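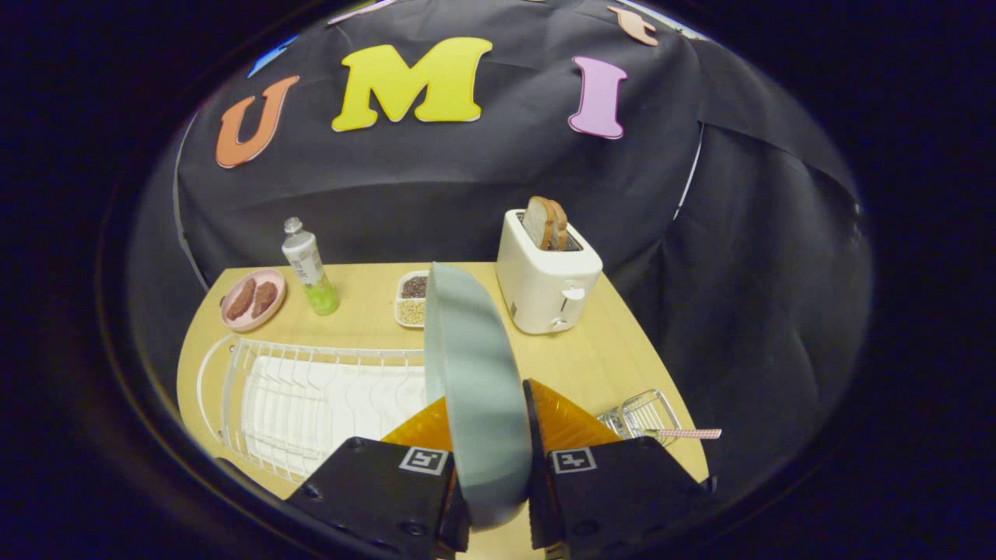 Archie Strachan
Contributing writer, home and table

I went to the Goltmont open day for the plates and stayed for the washing up! Moura, the tableware studio, had the upstairs hall for the whole of August, and by ten in the morning the line was already down the stairs (845 people came through before lunch, the woman on the door told me).

My favorite stop was the table section, where things were set out the way they end up at home, all at once. A white wire dish rack on a pale wooden table, a pink plate with a raised rim and two brown sausages on it, a bottle of something very bright green, a little white tray with two compartments. And then the pale blue-gray plate, which I fell for on the spot. Seen from the side it has a lovely slow curve, and the surface has just a bit of shine to it. I'd eat toast off that every day.

I also have opinions about racks now. The long kind with upright wires makes a slot for each plate, so a big one can stand on its edge without leaning on its neighbor. Mine at home is a tangle of mugs and lids, and I came away wanting to throw it out.

Downstairs, Saller had its glaze tests up on one wall, 714 small tiles from chalk white to a green that was nearly black. I spent far too long there and missed the Prirnavine talk on clay, but I caught the last ten minutes from the doorway, and the questions were great. Coffee is in the yard, cash only.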